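Plokbridge Table Mat, Dark Blue

Wondska Home Goods > Tables and Toppers > Mats

A table mat is not an exciting purchase. We have sold them for years and have yet to see anyone carry one to the register with a spring in their step. Still, the dark blue Plokbridge is the thing customers come back for a second of, usually after the first one has been claimed by somebody else in the house.

It has a soft, felt-like face and a flat underside with a bit of grip. It lies down on a rectangular table and stays there. If you were hoping for a longer list of features, please see our lamps.

What people use it for

Sorting, mostly. The bag you brought back from a trip and never unpacked. The drawer in the hall. Whatever was under the car seat. You tip it all out, push it into a row along the back, and find out that you own one sandal. The dark color helps here, as small pale things show up well on it and you are less likely to sweep an earring into the trash with the cracker crumbs.

It is also good for board games, jigsaw puzzles, wrapping presents and taking apart things you should have left alone. Screws don't roll far on it. Coins land quietly. Cards are easy to pick up, which ends at least one kind of argument.

Sizes

Small: 20 by 40 inches
Large: 40 by 60 inches

Measure the table first. We know you think you know how big it is. The mat can be trimmed with sharp kitchen scissors, and the edge won't fray, but it can't be trimmed longer.

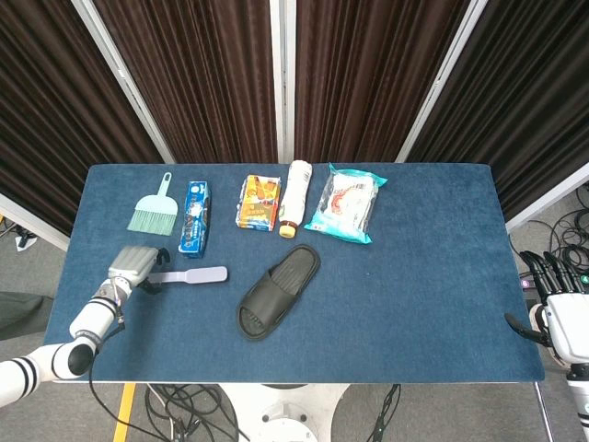 Colors are dark blue and, from September, a gray called Kun. The gray hides lint better. The blue hides ink better. Neither hides glitter, and we would ask you not to write to us about glitter again.

Care

Shake it outside, or go over it with a stiff dry brush, working in one direction. For sticky spots use cold water and a little dish soap, then leave it flat until it dries. No dryer. No iron. A lint roller works but you will get through a lot of sheets.

It arrives rolled, and the ends curl for a day or two. Put something heavy on each corner and go do something else. Please don't fold it for storage, as the crease will outlive your interest in the mat. The Brelik storage tube (sold separately, yes, sorry) holds 2 of the small size or 1 of the large.

Shipping and returns

Orders leave our warehouse within 2 working days. You have 14 days to send back a mat you don't like, provided it hasn't been trimmed. Trimmed mats are yours for life.

Does it protect the table from hot pans? No. It is a table mat in the sense that it is a mat and goes on a table. We sell trivets too.

Page last updated Friday, March 22, 2019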